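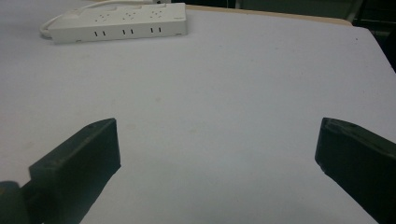
Pale table top with its wood-coloured edge strip.

Panow Hearings Collection: read me first

Welcome, and thank you for taking an interest in the Panow papers. This file goes with the collection of public hearing transcripts on land, mining leases and resettlement in the Panow hills, and it tries to tell you what is in the folders, how the text got there and where you ought to tread carefully. It has grown rather long over the years, so feel free to skip to the part you need.

What the collection holds

There are 1511 transcripts and 3785 written objections. The transcripts come from hearings held when the Cliver lease was first proposed, and again when it was widened to take in the grazing land above Jallaris. The objections are mostly letters handed in at the district office, many of them a single page, a good few signed with a thumbprint, and one running to some 100 pages with maps folded into the back. We have typed up the words on the maps but the maps themselves are kept apart, in the folder called sheets.

How the folders are laid out

Each hearing has its own folder, named after the village and then the sitting (jallaris_2 is the second sitting at Jallaris, and so on). Inside you will find the transcript as plain text, a short notes file, and sometimes a file called extra, which is where we put petitions read aloud, lists of households and anything else that was passed up to the table while people were speaking. Objections sit in one large folder and are numbered in the order the office stamped them. The stamp order is a bit of a muddle in May, when two clerks seem to have been using the same run of numbers, so you will come across a and b versions there.

Languages

Most speakers used the hill language and were put into English by the official interpreter on the spot. Where a tape survives we have gone back and made a fresh translation, and both versions are kept side by side. Please do read them together if you can! The interpreter tended to shorten things, and long, careful speeches about burial grounds or spring water sometimes come out as "the witness objects". Where there is no tape, the interpreter's version is all we have, and the notes file says so.

Names and privacy

Villagers' names have been replaced with short codes throughout. Officials and company staff appear by their post only. A few place names smaller than a village have been blanked as well, mostly hamlets of three or four houses where anyone local would know at once who was speaking. If you think you have worked out who someone is, please keep it to yourself and don't print it.

Known gaps

The evening sittings at Giraldo are missing their first pages. The Cliver company's own replies were given to us as summaries, so they read far more smoothly than the villagers' evidence, and it would be unfair to compare the two for tone. Women are recorded less often than they spoke — you can tell from the tapes, where the clerk's typing stops and the talking carries on.

Using the files

You are free to copy, quote and teach from the collection, as long as you name it as the Panow Hearings Collection and give the folder name with each quotation. We would ask that you don't use it for selling anything, or for training tools meant to pick out individual speakers. Corrections are always welcome, however small, and spelling slips in the older folders are plentiful. Put the folder name and line number in your message and we'll get to it, though the harvest months are slow.

Changes in version 2

Fresh translations added for the Jallaris sittings. Double-stamped objections now marked a and b. The household lists moved out of the transcripts and into extra.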